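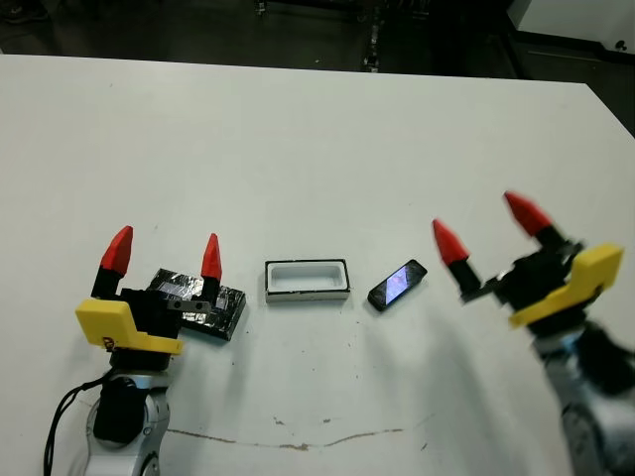
Karneo opens two-arm teaching bench to outside firms

Bullville, July — Karneo, which builds training set-ups for small two-armed robots, is opening its teaching bench in Bullville to packing and repair firms that want to try showing a robot a job before they buy one. Bookings are open now for half-day and full-day sessions.

The bench is a plain white table with two robot arms on the near side, each fitted with a two-fingered gripper. The red fingertips are pointed so that they can get under the rim of a small box or close on the edge of a phone. A person works the arms by remote control from a second pair of handles, and the robot's movements are recorded while the person does the job. The recordings are then used to train the robot to do the same job without help.

The first task on offer is boxing up a mobile phone. The operator uses one arm to steady a small open box and the other to pick up the phone, turn it and lower it in. Phones are put down at a different angle each time, and the box is moved as well, so that the robot does not simply learn one position by heart.

Karneo has recorded 278 runs of the phone task so far. Of these, 100 were set aside for checking and were not used in training. The company will share the full set with any firm that books a session, including the runs where the operator dropped the phone or had to start again.

"People ask us to take the bad runs out," said Shobha Namboodiri, who leads the teaching team at Karneo. "We mark them and keep them. If a phone slips and the operator gets it back, that is worth recording. A robot in a packing room will have phones slip too."

New operators start with a single arm and move on to both once they can place a box squarely five times in a row. Most find the second arm the hard part. The handles have no sense of touch, so operators have to judge by eye how firmly the fingers have closed. Karneo limits each spell at the handles to 10 minutes, followed by a break, as the quality of the recordings drops when people get tired.

Guiding by hand is also possible. In this mode the arms go slack and the operator takes hold of them directly. It suits short, slow movements such as lining up a fingertip with the rim of a box. For anything that needs both grippers at once the company recommends remote control, which keeps the operator's hands and sleeves out of the cameras' view.

Gedudia, a phone refurbishing firm, took part in a trial of the bench earlier this year. Two of its packing staff spent a day at the handles and recorded their own way of doing the job.

"Our packers turn the phone before they lift it, and the Karneo people were lifting first," said Renji Kikuchi, workshop manager at Gedudia. "We would not have thought to write that down. It came out as soon as our own staff had a go. We are still deciding whether a robot makes sense for us, but we know a good deal more about our packing than we did."

Karneo said the trial had also led to changes at the bench. Start positions for the objects are now picked by a short program called Joseph, which tells the operator where to set each item before a run. Operators had been choosing the spots themselves and tended to favour the middle of the table.

Giang Tăng, who wrote the program, said there was more to do. "Shiny things are still difficult. Glossy wrapping throws back the light, and the robot can misjudge where an edge is. We would like firms to bring their own packaging, the more awkward the better."

Firms may bring any items that fit on the table and can be lifted safely with one gripper. Liquids, blades and loose batteries are not allowed. Sessions are for up to four people, and no knowledge of programming is needed. Recordings made by a visiting firm remain that firm's property and are handed over at the end of the day.

An open afternoon will be held on Wednesday from 2 pm, with a chance to try the handles. Places should be booked in advance through the Karneo office in Bullville.

Press contact: Deepika Nambiar, Karneo, Bullville
Session bookings: Vimala Pillai, Karneo, Bullville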